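Delić Cabinet Demos

Demonstrations of opening and closing furniture, collected by hand with a pair of hand-held grippers. Maintained by Arben Dumitrescu and Mimoza Gashi. Last updated 8/5/18.

Contents

The set covers 17 task variants: double doors, single doors, drawers with a knob, and putting a folded towel on or taking it off an open shelf. Each episode is one attempt by one person, from first approach to release. Failed attempts are kept and marked with success = 0 in the index file.

Directory layout

episodes/ one folder per attempt, with video and gripper pose
calib/ lens calibration for each gripper
index.csv task name, operator, success flag, notes
splits/ train and held-out lists

How the demos were recorded

The operator holds a gripper in each hand and does the task at normal speed. Finger opening is read from the square markers on the finger mounts. Video is stored uncorrected, with the fisheye curve and dark border left in. Run undistort.py if your model needs straight lines.

Start each episode with the fingers open and facing the handles. Hold still for 2 seconds before moving. Trim scripts look for this pause, and episodes without it are skipped.

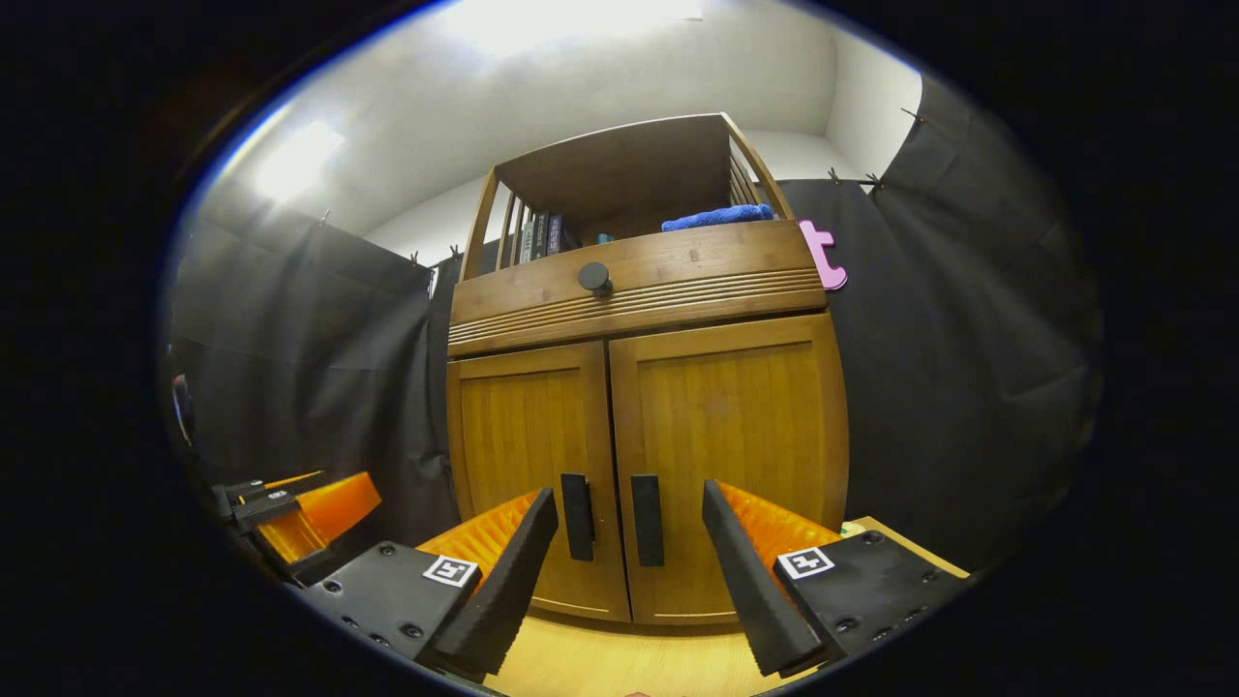

Double-door task, gripper view. Fingers open below the two bar handles.

Known problems

Bright ceiling light sometimes washes out the top of the video. Pose tracking drifts on 8 episodes recorded in June; they are listed in splits/exclude.txt. Black curtains give the tracker little to work with, so check the pose plots before training on close-up segments.

Format version 2 renamed grip_width to finger_gap. The Jestel loader reads both names. Pekar reads only the new one.

License and contact

Free for research use. Send corrections to Mimoza Gashi and include the episode folder name.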